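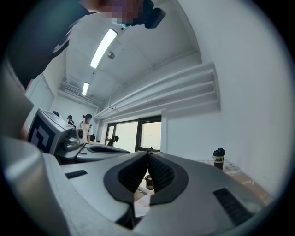
Evdokia Chrysikopoulos wrote in to say that my old entry on whitewash got the basics wrong, and that whitewash and white paint should never share a page. She's right, so I've split them up, and this is the whitewash half.

Whitewash (also called limewash, though some people keep the two apart) is a thin coating made from slaked lime and water. You brush it on looking like weak milk and wonder why you bothered. Then it dries, takes up carbon dioxide from the air and turns into a hard, chalky white skin – the same stuff as limestone, more or less. I still love watching that happen!

History

People have been coating walls with lime for thousands of years, in houses, barns, dairies and churches. It was cheap, it brightened dark rooms, and fresh lime is alkaline enough to make life hard for mold. In Vorneck, where I grew up, the cow barns got a new coat every October, and the kids did the low parts.

Mixing

Everyone has a recipe. Mine is lime putty thinned with water, left overnight, strained and put on in three thin coats (four on rough stone). Older recipes add salt, tallow or skim milk so it rubs off less. Ingeborg Steiner swears by the milk. I tried it once and the shed smelled for 15 days, so I'm sticking with salt.

Wear goggles and gloves, please. Lime burns skin and is really nasty in the eyes.

Where it works

It likes brick, stone, lime plaster and bare rough wood. It doesn't like gloss paint or anything sealed, and it'll flake right off. Dampen the wall first – a dry wall sucks the water out too fast and you get powder.

The word

"To whitewash" also means to cover up wrongdoing, and in sports it can mean winning every game in a series. I've put those on their own page, along with the Skuvby fence dispute.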